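Two-arm cell, gripper and wrist camera notes
Tuesday, started after lunch

I meant to spend an hour on this and it ate the whole afternoon, so let me get it down while I still remember it properly. The job is to settle whether we stay on the Naseo fingers (the wide black ones) for the cookie tin, or go over to the slimmer Huvus pair that has been sitting in its box since May. Today was Naseo only. I wanted a fair baseline before changing anything, and I'm glad I took the time, even if it was slow going.

The task is the same as always: take the pieces off the yellow tray and put each one in a paper cup in the tin. Both arms run from the Drokano controller with the soft-close profile, 40 percent speed, and a pause of 202 ms between contact and lift. I tried dropping the pause to 22 ms late in the day, and I didn't like it one bit. The arm sets off before the fingers have really settled, and you can hear it in the joints. Back to 202 for now.

The wrist view first, then two from the fixed camera.

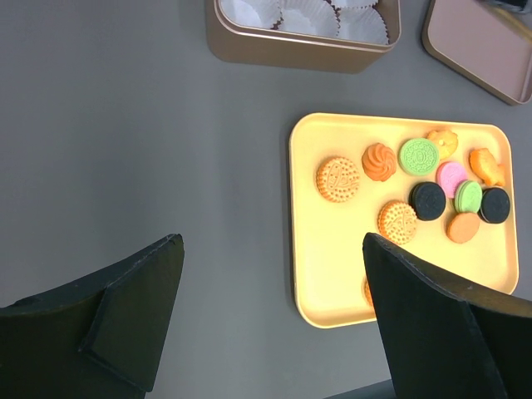
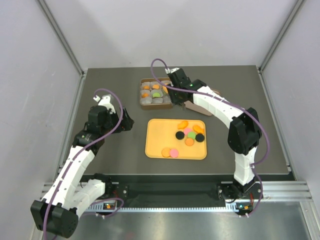
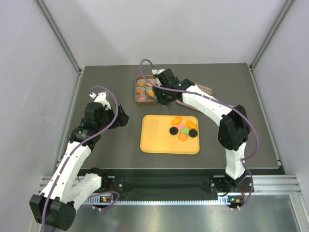
Now, the fingers. They are lovely on anything thick. The sandwich cookies stack up tall enough that the tips get a good bite on the side, and I could be fairly careless about the angle and still come away with one. The flat round ones are another matter. The tips want to ride up over the edge, and if I go lower to stop that, they rub on the tray and the force reading goes all over the place. I ended up lifting the approach height a hair and coming in a bit tilted, which helped, though I wouldn't call it solved.

The bigger trouble is crowding. When the pieces sit close together, a wide finger has nowhere to go down, and it nudges the neighbor before it ever reaches the one you asked for. I can plan around that by clearing the outside of the cluster first, and the Lý planner does have a setting for it, but it was switched off in the config I inherited from last week. Somebody (quite possibly me!) should write that on the whiteboard.

Placing into the cups is better than I feared. The liners give a little, and as long as the opening stroke is kept small the fingers don't drag the paper. With a full opening stroke they catch the cup next door, so please leave the stroke limit alone if you use the cell before I'm back on it.

Camera notes, mostly for myself. The wrist camera is good for the last bit of the approach, but the fingers block the lower corners of the view and anything lying there is simply lost to the detector. The fixed camera covers that nicely until an arm reaches across the tin, and then it's the back cups that go missing. I think we need to keep both and let the planner choose by arm position - I had hoped to drop one and save the bandwidth. Exposure on the wrist is fixed at 2000 microseconds for now. The dark cookies could use more, but then the tin rim starts to glare.

Still to do: fit the Huvus fingers on the right arm only, leave the left as it is, and repeat with the same starting layout. Redo the tool offset after the swap, and check the cable clips while the gripper is off. Config from today is saved in the Naseo folder under "baseline soft close".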